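Ziltton: Zwei Roboterarme gehen in die Lehre

20. Januar 2021

Einen Tisch abräumen, ohne dass jemand eine Zeile Code schreibt: Daran arbeitet das Team von Willmont in Ziltton, und wir durften zuschauen! Gesteuert werden die beiden Arme aus der Ferne. Eine Person führt zwei Griffe, die Arme folgen, und jede Bewegung wird mitgeschrieben. 27 Durchgänge kamen am Vormittag zusammen, keiner dauerte länger als 60 Sekunden.

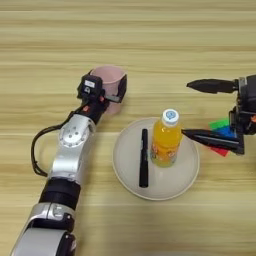
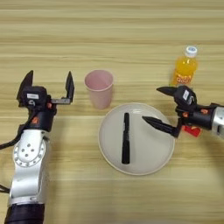 Becher, Teller, Stift und Orangengetränk auf dem Holztisch, von beiden Seiten die Greifer.

Aus den Vorführungen lernt die Software Gorano

Die Aufnahmen landen bei Gorano, der Lernsoftware des Partners Okafor. Sie soll die Handgriffe später selbst ausführen, auch wenn die Sachen anders stehen als beim Üben. Besonders schön: Neulinge brauchen nur 14 Minuten Einweisung, dann dürfen sie selbst ans Steuer (wir haben es probiert und wollten gar nicht mehr weg). Im Juni will Willmont die Anlage öffentlich zeigen, dann mit 2 Arbeitsplätzen zum Mitmachen.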